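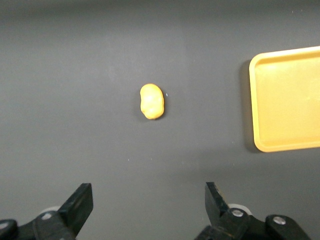 Fig. 1. Yellow-orange modeling clay on a dark gray tabletop.

Week 4: Pinch pots, and why yours cracked

Okay, so I looked over all your first pots on the drying shelf and we need to talk about walls! Most of you left a thick lump at the base and then pulled the rim up thin as a potato chip. The thin part dries fast and shrinks, the thick part is still damp, and the pot splits right where the two meet. I did this for my whole first year (Ustyna Holovko still teases me about it).

So this week, start at the bottom. Push your thumb in, stop a finger's width from the base, and pinch in a slow spiral going up. Turn, pinch, turn, pinch. Keep the rim thick until the very end - you can always thin it later, but you can't put it back.

Drying: loose plastic over the pot for the first couple of days, then take it off. Please don't park anything on the radiator.

A word on water. Damp fingertips are fine, puddles are not. If the surface goes slimy, set the pot down and let it firm up for a bit.

Reading for next time is the Marichka Stasiv handout, pages 19 to 38. Skip the glaze charts, we'll get to those in April. Bring a rib tool and an old towel.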